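Workshop Tips: Choosing Fingers for a Two-Arm Bench

Posted 2023-10-02 in Bench & Garage

Every gripper catalog has a drawing of a finger picking up a perfect cube. I have worked at benches for a good while and have yet to be handed a perfect cube. What I get is small metal boxes, flat plates and screws that roll, so those are what I test with.

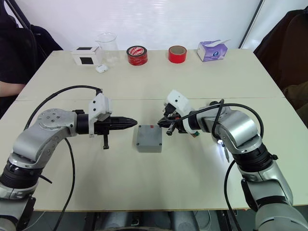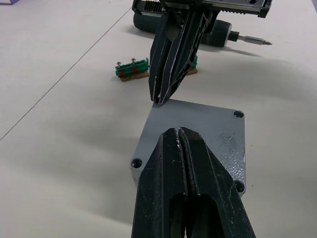

I had three sets of fingers to compare this time: the long tapered ones, a blunt rubber-faced pair from Borkstead, and a hooked design from Pliltside that looks like it was meant for opening clams. Some tips for anyone doing the same at home or in a small shop.

Start with the flattest thing you own. Tall objects flatter any gripper. A plate lying on a table has almost no edge to grab, and a finger that can lift one will manage most of the rest. The tapered tips got under the plate in 15 tries out of 20. The rubber pair pushed it politely across the table until it ran out of table.

Give both arms the same part. If the left one gets the easy box and the right one gets the screwdriver, you have learned which arm you like better.

Check the tips before you blame the software. I spent an evening adjusting closing force on the Gebreyes controller, 4 settings up and 4 settings down, and the trouble was a burr on one fingertip. Fine sandpaper fixed it. The controller has not received an apology.

Leave slack in the cables, then move each arm through its full reach by hand with the power off. A cable that hangs nicely at rest can pull tight at the far end of a swing, usually on the run you wanted to keep.

Wrist cameras see fingers first and everything else second. Before you buy a better camera, try tilting the one you have. I tested a Pano on its stock bracket and again with a thin wedge under it, and the wedge did more good than the price difference between the two models.

Matte black fingers cut down on glare but they vanish against dark parts. A dab of light paint on the back of each tip helps. Keep it off the gripping face, where it will end up on the work.

Write down the cycle count when you swap fingers. The rubber faces went shiny at 412 closings. The box they came in promised 3000, presumably of something softer.

Tape down nothing during a test. It's tempting, and the numbers look wonderful, and then you take the tape off.

The Pliltside hooks are back in their bag until December, when I plan to try them on hose clamps. Same table, same two arms, and I'll be filing the burrs off first.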